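# Replaying recorded hand commands without the jerk at the start

Last updated Tue 21 February

If you record a teleoperated session and play the commands straight back, the first thing the robot usually does is jump. The recording starts from wherever the arms were when the operator pressed the button, and the replay starts from wherever they are now. On a small gripper this is a nuisance. On a full arm with a five-fingered hand holding a tool, it can pull the tool free or trip a joint limit.

This page shows how to add a proper start-up phase to a replay script, how to keep the hand closed while the arm moves, and how to check the result before running it on hardware. It is written for our own stack, which uses Vekora for the message layer and Lidora for logging, but the same steps will work with any system that lets you read joint positions and send position targets at a fixed rate.

## What you need

- A recorded episode with arm and hand commands on one clock
- Live joint readings from both arms and both hands
- A control loop you can edit
- A working stop button within reach of a second person

You don't need inverse kinematics. Everything below happens in joint space.

## Step 1: Check the clock

Open the episode in the Lidora viewer and look at the gap between messages. Our arms are commanded at 200 Hz and the hands at 100 Hz, so every other arm message should have a hand message beside it. If the hand messages come in bursts, fix that first. No amount of smoothing later on will help if the fingers are getting their targets late.

You can do the same check from the command line:

```
lidora gaps --episode grasp_tool --topics arm_cmd,hand_cmd
```

The output lists the largest gap for each topic. One long gap right at the beginning is normal, as the hand driver takes longer to come up than the arm driver. Trim the episode to the first moment where both topics are present:

```
lidora trim --episode grasp_tool --from first-common --out grasp_tool_t
```

Trimming writes a new file and leaves the original alone.

## Step 2: Measure the starting gap

Before moving anything, compare the live joint positions with the first frame of the trimmed episode.

```python
q_now = robot.read_joints()
q_start = episode.first("arm_cmd").position

gap = abs(q_now - q_start)
print("largest gap:", gap.max())
print("joint:", robot.joint_names[gap.argmax()])
```

If the largest gap is on a wrist joint, check it by eye as well. Wrist roll can be out by a full turn in the recording, because the driver wraps the angle and the operator doesn't notice. Moving slowly to a wrapped target is still moving to the wrong target.

A helper for this is in the Meesuk tools folder:

```python
from meesuk.angles import nearest_turn

q_start = nearest_turn(q_start, q_now, robot.joint_limits)
```

It picks whichever equivalent angle is closest to the live one and still inside the limits. It only touches the joints marked as wrapping in the robot file. If you have added a new arm to the file and left that field blank, the helper skips it without a warning. I've been caught by this twice.

## Step 3: Ramp to the first frame

Use a curve that starts and ends at zero speed. A straight line between the two positions gives you a step in speed at both ends, and you'll hear it in the gearboxes.

```python
def smooth(s):
 return s * s * s * (10 - 15 * s + 6 * s * s)

def ramp(q_a, q_b, t, duration):
 s = min(max(t / duration, 0.0), 1.0)
 return q_a + (q_b - q_a) * smooth(s)
```

Work out the duration from the largest gap and a speed you are happy with. The curve's peak speed is 1.875 times its average, so allow for that:

```python
duration = max(1.875 * gap.max() / v_limit, min_duration)
```

Recompute `gap` after the wrap fix in step 2. It is easy to leave the old value in place and end up with a ramp that is far slower than it needs to be.

Joint-space ramps know nothing about the table. If the robot is standing with its hands below table height, a direct ramp to a frame with the hand over the table may go through the edge. Add a via point with the elbow out and the forearm raised, and ramp to that first. We keep one via point per arm in the task file:

```yaml
via:
 right: elbow_out_high
 left: hold
```

`hold` means the arm stays where it is until the replay starts. Only use it if that arm's starting gap is already small, or you have just moved the jump from one side to the other.

## Step 4: Treat the hand separately

The hand should not be ramped along with the arm. There are two cases.

**The hand starts empty.** Ramp the fingers to the first frame after the arm has arrived. The order matters less here, but an open hand moving through a grasp pose on its way up can catch on things.

**The hand starts with an object in it.** Freeze the finger targets at their current *commanded* values for the whole of the arm ramp. Don't freeze them at the measured values. When fingers are closed on something, the measured position stops at the surface and the commanded position sits a little past it. That difference is what makes the grip force. Copy the measured position into the target and the squeeze goes away.

```python
hand_target = hand.last_command() # not hand.read_joints()

while t < duration:
 arm.send(ramp(q_now, q_start, t, duration))
 hand.send(hand_target)
 t = clock.tick()
```

If the driver has been restarted, `last_command()` returns nothing. Stop there and have the operator close the hand again. Please don't fall back to the measured values to get round it.

Soft grips make this more important. Foam goes on giving for some time after the fingers have stopped moving, so a grasp that was firm when it was recorded may need a slightly deeper target on replay. We add a small closing offset to the fingers that wrap the handle and leave the index finger out of it, as it doesn't always wrap with the others.

```yaml
hand:
 right:
 offset_fingers: [thumb, middle, ring, little]
 closing_offset: 0.04
```

The offset is in radians and applies to every joint of the named fingers. Drop any names your hand doesn't have.

## Step 5: Blend into the episode

At the end of the ramp the arm is at the first frame with zero speed, but the recording may already be moving. Blend over a short window so that playback speed climbs from zero to normal. Scale time and leave the positions alone:

```python
def playback_time(t, window):
 if t < window:
 s = t / window
 return window * (s**3 - 0.5 * s**4)
 return t - 0.5 * window
```

This gives a speed of zero at the start and exactly one at the end of the window, with no step in acceleration at either end. Scaling time keeps the arm on the recorded path. If you blend positions you get a path that neither the operator nor the ramp ever followed, and near a table that is a poor idea.

Sample the hand commands with the same `playback_time`. This is where most of our early bugs came from – the arm slowed down, the hand didn't, and the fingers opened before the arm had reached the drop point.

## Step 6: Dry run

Run the whole thing against the Cunero simulator with the ramp starting from a saved live pose:

```
cunero dry --episode grasp_tool_t --from-pose saved_pose.json --report
```

The report gives a pass or fail for joint limits, joint speed and self-collision. It doesn't model the object in the hand, so leave extra room for anything that sticks out past the fingers. A tool with a long head can reach well beyond where the collision model thinks the hand ends. You can attach a simple box to the palm to stand in for it:

```
cunero dry --episode grasp_tool_t --from-pose saved_pose.json --attach right:box:tool_box.yaml
```

Make the box a bit too big. Look through the report for the lowest point the box reaches over the table, and compare it with the height of any container the tool has to clear.

## Step 7: First run on the robot

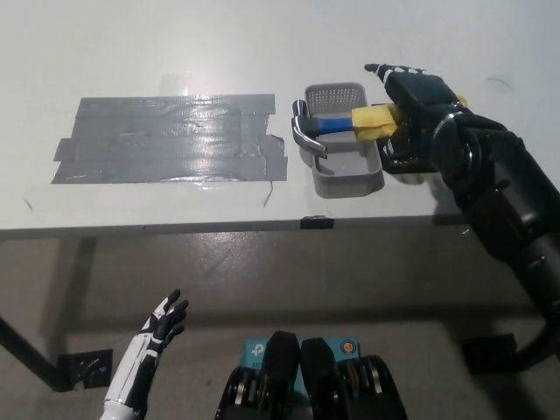 Set the speed scale to a quarter and have someone on the stop button. Start with the head camera view open next to the joint plot, so that you can line up any kink in the plot with what the hand was doing at that moment.

Watch for three things in order: the move to the via point, the ramp down to the first frame, and the handover to playback. If the first two are smooth and the third isn't, the blend window is too short. Our default is 100 arm ticks. Double it and try again before changing anything else.

Run it at quarter speed until you've had a clean pass, then at half, then at full. Don't skip half. Timing faults between arm and hand can be small enough at quarter speed to miss and large enough at full speed to drop the tool.

## Common problems

**The arm sags slightly when replay begins.** The gravity term is being reset when the controller changes mode. Keep the controller in one mode from ramp to playback. Hemant Pandey has a patch for the older controller, which went in last July, so update if your branch is from before then.

**Fingers twitch at the handover.** The closing offset is being added during playback but not during the ramp, or the other way round. Apply it in both, and bring it in gradually at the very start.

**The contact point on the object is slightly off.** The replay is open loop, so it will only be as accurate as the placing of the object. Mark positions on the table, and mark the robot's standing position too. If you need to cope with an object that moves, you need a perception step, and that has its own page.

**The log stops early.** Lidora's buffer holds 1000 messages per topic by default. At the arm's rate that fills in five seconds if the disk is busy. Raise it in the session file:

```yaml
lidora:
 buffer: 8000
```

Restart the logger after changing this. It doesn't pick up the new value while it is running.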